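土曜の午後、シミュレーションの教室で　オサゼ・オカフォーさんに聞く

駅前のゼスホルム会館の二階で、月に二度、ロボットアームの制御を学ぶ市民講座が開かれています。講座の名前は「シモフ」。おじゃましたのは4月23日（土）で、階段を上がる前からもう、にぎやかな声が聞こえてきました。

講師のオサゼ・オカフォーさんは、こちらがノートを開くより早く話しはじめてくださいました。「最初の回は八人だったんですよ。それが今期は30人の枠に29人。あと一人で満席なんですけど、その一席がなかなか埋まらなくてね」と、うれしそうに椅子を引いてくださいます。

受講生は高校生から定年後の方までさまざまで、前半はみんな画面の中のアームだけを相手にするのだそうです。「実機は一台しかないから順番待ちになるでしょう。シミュレーターなら全員が同時に失敗できる。これが大きいんです。ぶつけても、台から落としても、最初に戻せばいいんですから」

今期の課題は、台の上のキャビネットにアームの指先を届かせ、引き出しを扱うこと。言葉にすればそれだけなのに、三回分の授業をまるごと使うといいます。

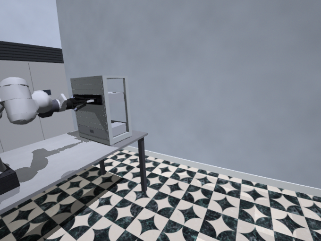
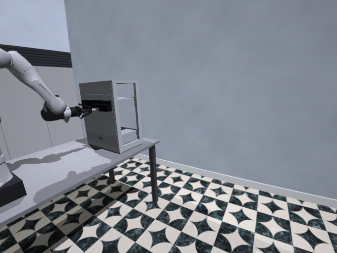
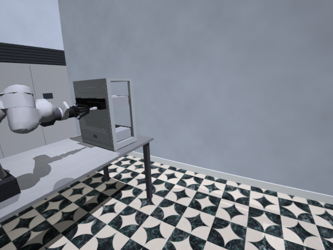 床の星模様のタイルに話を向けると、オカフォーさんは「いいでしょう、あれ。私の趣味です」と笑いました。

――プログラミングの経験がなくても、参加できるのでしょうか。

経験がなくても参加できます。初回と二回目を基礎にあてていて、数値を書きかえてアームを動かすところから始めます。持ち物はノートパソコンだけで、ない方には会館のものをお貸ししています。

教える側のもう一人、ファウジア・シアルさんにもお話をうかがいました。もとはこの講座の一期生で、いまは課題づくりを受け持っています。「はじめて自分で書いた動作は、396行もあったんです。関節をひとつずつ、少し動かしては止めて、また動かして。オサゼさんは全部読んでくれて、それから『で、手先はどこへ行きたいの』って聞くんですよ。そこから書き直しに夏じゅうかかりました」

その質問は、いまではシアルさんの口ぐせになっているようで、取材のあいだにも何度か、後ろの席から聞こえてきました。狭いところへ指を入れる課題では、目標の位置ばかりを気にして、そこへ向かう角度を忘れる人が多いのだとか。「斜めに入っていくと、枠に当たるんです。みんな一度はやります。私もやりました。少し手前に通過点を置いて、向きをそろえてから、まっすぐ。紙に横から見た図を描いてもらうと、だいたい自分で気がつきますね」

講座では全員の試行を記録していて、前期の合計は798回になったそうです。オカフォーさんはその一覧を印刷して、廊下の掲示板に貼りだしています。失敗の行には本人がひとこと添える決まりで、「急ぎすぎた」「単位をまちがえた」「おなかがすいていた」など、読んでいるとつい足が止まります。

8月には、隣町のナサンスの教室と合同の発表会が予定されています。課題は引き出しの続きで、今度は中のものを取りだすところまで。「本番で止まってもいいから、どこで止まったかを自分の言葉で話してほしい」とオカフォーさん。シアルさんは横で、発表の時間は一人五分では足りないと、まだ少し不満そうでした。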